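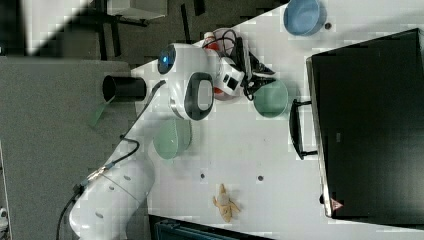 단체급식 주방에 로봇 팔이 들어오면 조리 종사자의 일은 어떻게 달라지는가?

그릇을 옮기고 가열기기 앞에 대기시키는 반복 동작이 로봇으로 넘어가고, 종사자는 재료 투입 준비, 상태 확인, 오류 처리, 세척과 배식에 더 많은 시간을 쓰게 된다. 전체 인원이 줄어드는지는 사업장의 규모와 운영 방식에 따라 다르다.

급식 주방 자동화

급식 주방 자동화는 구내식당, 병원, 학교 등 단체급식 시설의 조리 및 배식 준비 공정 일부를 기계장치가 수행하도록 하는 것을 말한다. 넓은 의미로는 자동 취반기나 컨베이어식 세척기까지 포함하나, 이 문서에서는 로봇 팔을 이용한 소분, 이송 및 재가열 공정의 자동화를 다룬다. 특히 위탁급식 업체 드루키저(Drukiser)가 러드우드(Rudwood) 조리센터에서 시행한 마인듀던트(Mindudent) 사업의 경과를 중심으로 서술한다.

목차
1 개요
2 공정의 구성
3 러드우드 조리센터의 사례
3.1 도입 배경
3.2 시범 운영
3.3 본운영
4 종사자에게 미치는 영향
4.1 직무의 변화
4.2 신체 부담
4.3 교육과 직급
5 안전
6 비판과 쟁점
7 같이 보기

1 개요

단체급식 주방의 작업은 짧은 시간에 집중된다. 점심 배식을 앞둔 두세 시간 동안 같은 동작이 수백 번 되풀이되며, 이 시간대의 인력 수요가 하루 전체의 근무표를 결정한다. 자동화 논의는 대체로 이 구간의 작업량을 나누는 문제에서 출발한다.

초기의 주방 기계화는 한 가지 기능만 수행하는 전용 설비가 중심이었다. 전용 설비는 처리량이 많은 대신 식단이 바뀌면 쓰지 못하는 경우가 많고 설치 면적도 크다. 로봇 팔은 처리 속도가 느린 편이나 집게와 동작 프로그램을 바꾸어 여러 작업에 투입할 수 있으므로, 매일 식단이 달라지는 시설에서 검토 대상이 되었다.

사람과 같은 공간에서 작동하도록 설계된 로봇은 협동 로봇으로 분류된다. 협동 로봇이라 하더라도 뜨거운 식품이나 날이 있는 도구를 다루는 공정에서는 별도의 위험성 평가가 필요하다.

2 공정의 구성

로봇 팔을 이용한 재가열 공정은 보통 작업대 한 면과 가열기기 하나를 단위로 구성된다. 종사자가 식품을 준비하여 정해진 구역에 놓으면 로봇이 이를 집어 그릇에 담거나, 담긴 그릇을 가열기기 쪽으로 옮긴다. 가열기기의 문을 여닫는 동작은 로봇이 맡는 시설과 사람이 맡는 시설로 나뉜다. 손잡이의 형태와 문의 무게가 제품마다 달라 동작을 새로 가르쳐야 하는 일이 잦기 때문이다.

식품은 공업 부품과 달리 모양과 단단함이 일정하지 않다. 튀김류는 표면이 부서지기 쉽고, 국물이 있는 음식은 이송 중에 넘칠 수 있다. 이러한 이유로 동작을 가르치는 단계에서는 실제 식품을 대신하여 음식 모형을 사용하는 일이 흔하다. 모형은 위생 관리의 부담이 없고 같은 조건을 여러 번 재현할 수 있으나, 미끄러짐이나 눌림이 실물과 달라서 모형으로 얻은 결과를 그대로 현장에 적용하기는 어렵다.

동작을 가르치는 방법에는 작업자가 로봇을 원격으로 조종하여 시범을 보이는 방식과 위치 좌표를 차례로 입력하는 방식이 있다. 시범 방식에서는 조리 경험이 있는 사람의 손놀림이 결과에 영향을 준다. 그릇을 기울이는 각도나 음식을 내려놓는 높이는 작업지침서에 적혀 있지 않은 경우가 많다.

3 러드우드 조리센터의 사례

3.1 도입 배경

러드우드 조리센터는 드루키저가 운영하는 중앙조리시설로, 인근 사업장의 구내식당에 점심 식사를 공급한다. 도입 이전의 하루 공급량은 1,680식이었다. 재가열 및 소분 구역에는 18명이 배치되어 있었으며, 회사가 작성한 내부 자료에 따르면 이 구역은 센터 안에서 결근과 부서 이동 신청이 가장 많은 곳이었다. 손목과 어깨의 통증이 주된 사유로 기재되었다.

마인듀던트 사업은 이 구역의 반복 이송 작업을 줄이는 것을 목적으로 시작되었다. 사업 책임은 운영기술부의 파스칼 쇼뱅(Pascal Chauvin)이 맡았고, 설비의 통합과 유지보수는 엔트위슬(Entwistle)이 담당하였다.

3.2 시범 운영

시범 운영은 5월에 시작되었다. 첫 단계에서는 배식이 끝난 오후 시간에만 설비를 가동하였고, 빈 그릇과 음식 모형을 사용하였다. 이 기간에 가장 많이 기록된 오류는 그릇의 가장자리를 집지 못하는 경우였다. 그릇의 높이와 지름이 조금만 달라도 집게가 닿는 위치가 어긋났고, 센터가 여러 해에 걸쳐 사들인 그릇은 규격이 서로 달랐다. 결국 해당 구역에서 사용하는 그릇을 두 종류로 통일하였다.

두 번째 단계에서는 실제 식품을 사용하되 종사자 한 명이 설비 옆에서 감시하였다. 종사자들은 로봇이 멈추었을 때 그 원인을 알 수 없다는 점을 자주 지적하였다. 당시의 표시 화면은 오류 번호만 보여 주었으며, 의견이 접수된 뒤 오류의 위치와 조치 방법을 문장으로 표시하도록 변경되었다.

3.3 본운영

본운영에 들어간 뒤 하루 공급량은 1,863식으로 늘었다. 다만 같은 시기에 냉장 보관실이 확장되고 공급 대상 식당이 추가되었으므로, 증가분을 모두 자동화의 효과로 보기는 어렵다. 재가열 및 소분 구역의 인원 중 네 명은 채소 전처리와 특별식 구역으로 옮겼다. 회사는 이 과정에서 해고는 없었다고 밝혔으나, 이후 퇴직자의 자리를 모두 충원하지는 않았다.

설비의 가동 시간은 오전 6시부터 배식 차량이 출발하는 시각까지이다. 식단에 국수나 잎채소 무침이 포함된 날에는 해당 품목을 종전과 같이 사람이 담는다.

4 종사자에게 미치는 영향

4.1 직무의 변화

로봇이 도입된 구역에서 종사자의 업무는 연속 작업에서 단속적인 작업으로 바뀐다. 종전에는 한 자리에서 같은 동작을 이어 갔다면, 도입 후에는 재료를 채우고 온도를 확인한 다음 다른 작업을 하다가 설비의 호출을 받고 돌아오는 식이다. 이동 거리는 대체로 늘어난다. 러드우드에서는 설비 두 대를 한 사람이 담당하도록 한 초기 배치가 호출이 겹치는 문제로 철회되었다.

작업 속도의 기준이 어디에 있는지도 달라진다. 사람끼리 일할 때에는 바쁜 시간대에 서로 속도를 맞추지만, 설비가 포함되면 설비의 주기가 기준이 되기 쉽다. 센터의 종사자 대표를 맡은 트레버 버킷(Trevor Birkett)은 노사 협의에서 설비의 속도를 현장 조장이 낮출 수 있어야 한다고 요구하였고, 이 권한은 운영 규정에 반영되었다.

4.2 신체 부담

반복 이송이 줄면 손목과 어깨의 부담은 감소하는 것으로 보고된다. 한편 재료를 대용량으로 보충하는 작업이 새로 생기므로 허리에 걸리는 부담은 커질 수 있다. 러드우드에서는 보충용 용기를 작은 것으로 교체하고 받침대의 높이를 조정하였다. 정신적 부담에 대해서는 의견이 갈린다. 단조로움이 덜하다는 응답과 언제 멈출지 모르는 설비를 지켜보는 일이 더 피로하다는 응답이 함께 나왔다.

4.3 교육과 직급

드루키저는 재가열 구역의 종사자에게 100시간에 가까운 교육을 실시하였다. 교육은 근무시간 안에 이루어졌으며 재가동 절차, 집게의 분해 세척, 시범 동작의 입력을 포함하였다. 과정을 마친 사람에게는 설비 담당이라는 명칭이 부여되었으나 처음에는 임금 등급이 조정되지 않았다. 이 문제는 노사 협의의 주요 안건이 되었고, 뒤에 수당을 지급하는 방식으로 합의되었다.

교육 참여율은 근무 형태에 따라 차이가 있었다. 시간제 종사자는 교육 시간이 근무 시간대와 겹치지 않는 경우가 많아 이수가 늦어졌고, 그 결과 설비 담당은 한동안 전일제 종사자에 편중되었다.

5 안전

급식 주방의 로봇 설비에서 주로 검토되는 위험은 충돌, 끼임, 화상이다. 협동 로봇은 접촉이 감지되면 정지하도록 설정할 수 있으나, 정지하는 순간 들고 있던 뜨거운 음식이 쏟아질 가능성은 남는다. 가열기기의 손잡이 주변은 사람의 손과 로봇의 집게가 함께 접근하는 위치이므로 출입 순서를 정해 둔다.

위생 측면에서는 관절부와 배선의 오염이 문제가 된다. 배선이 외부로 드러난 장비는 물청소가 어려우며, 본격적인 조리 공정에 투입할 때에는 덮개를 씌우거나 배선을 정리하여야 한다. 러드우드의 규정은 세척 작업을 시작하기 전에 전원을 차단하고 담당자의 이름을 현장 점검표에 기록하도록 하고 있다.

6 비판과 쟁점

자동화의 효과를 공급량만으로 평가하는 방식에 대해서는 비판이 있다. 설비가 멈춘 시간에 종사자가 수작업으로 보완한 분량이 설비의 실적에 포함되기 때문이다. 버킷은 수작업 보완분을 따로 집계할 것을 제안하였으며, 쇼뱅은 이를 받아들여 월별 보고 양식을 수정하였다.

시범 동작의 기록을 누구의 것으로 볼 것인지도 쟁점이다. 숙련 종사자가 입력한 동작은 다른 시설의 설비에도 복사할 수 있으나, 입력한 사람에 대한 보상 기준은 마련되어 있지 않다. 드루키저는 이를 업무상 산출물로 보고 있으며, 종사자 측은 다른 센터에서 사용할 경우 별도의 협의가 필요하다는 입장이다. 이 안건에 관한 협의는 마무리되지 않았다.

7 같이 보기

단체급식
중앙조리시설
협동 로봇
근골격계 질환
직무 재설계

분류: 급식 | 산업 자동화 | 노동 환경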